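How Weaving Works
Level: Grades 4 to 6
Topic: Materials and Making

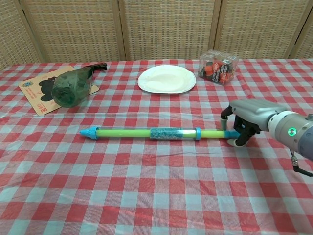 Woven material is made of two sets of strands that cross each other. One set runs lengthwise and is called the warp. The other set runs from side to side and is called the weft. The two sets lock together because each weft strand passes over some warp strands and under others. No glue is needed. Friction holds the strands in place.

Cloth is the best-known woven material, but the same method works with reeds, grass, strips of bark, wire and paper.

Words to know
Warp: strands that run the long way and are held tight during weaving
Weft: strands that are passed across the warp
Loom: a frame or machine that holds the warp
Shed: the gap between raised and lowered warp strands
Selvage: the finished side edge of a piece of cloth

Plain weave
Plain weave is the simplest pattern. The weft goes over one warp strand, under the next, over the next, and so on to the edge. On the way back it does the opposite. Where it went over before, it now goes under. After two rows the pattern repeats.

A plain weave has many crossing points, so the strands cannot slide far. This makes the material firm. Bed sheets, handkerchiefs and many baskets are plain weave.

Twill
In a common twill, the weft goes over two warp strands and under two. Each new row starts one strand farther along. The result is a set of slanted lines. Look closely at a pair of jeans and you will find them. Denim is a kind of twill, often woven over three and under one.

Twill has fewer crossing points than plain weave. The strands can be packed closer together, and the cloth bends more easily.

How checks are made
Gingham is a checked cloth in plain weave. The checks are not printed on afterward. The yarn is dyed first, and then the loom is set up with bands of color.

Suppose the warp has a band of red strands, then a band of white strands, then red again. The weft is changed in the same order. Three kinds of squares appear:

Red crossing red makes a solid red square.
White crossing white makes a solid white square.
Red crossing white makes a square that looks pink.

There is no pink yarn in the third kind. The red and white strands are too thin to see one by one from a distance, so the eye mixes them. Under a magnifying glass the two colors separate again.

Weaving with stiff strands
Yarn bends easily. Rattan and willow do not. Rattan is the stem of a climbing palm, and it is often soaked in water before weaving so that it will bend without cracking. When it dries it becomes stiff again and keeps its new shape.

The word wicker is often used as if it were the name of a plant. It is the name of a way of making things. Wicker can be made from rattan, willow, reed or even twisted paper.

A wide woven sheet of thin strands will sag if nothing supports its edges. For this reason woven panels in screens and chair seats are usually fixed to a frame.

Counting threads
Agnes Nordin teaches weaving at the Pornby Textile Workshop. Her students work out the size of a job before they start. One of their practice pieces has a warp of 129 threads. A large blanket on the workshop's floor loom, an old Eklund model, has a warp of 3,236 threads, and every one must be put through its own small loop by hand. Threading that loom takes her roughly 9 hours.

Try it: a paper weave
You need two sheets of paper in different colors, scissors, a ruler and tape.

1. Fold the first sheet in half. Cut slits from the fold, one finger apart, stopping one finger from the open edge. Unfold it. This is the warp.
2. Cut the second sheet into strips as wide as the slits are apart. These are the weft.
3. Weave the first strip over, under, over, under. Push it to the end.
4. Weave the second strip under, over, under, over.
5. Continue until the warp is full. Tape the ends at the back.

To make a twill, go over two and under two, and move one place along with each new strip.

Next topic: Knitting and Knots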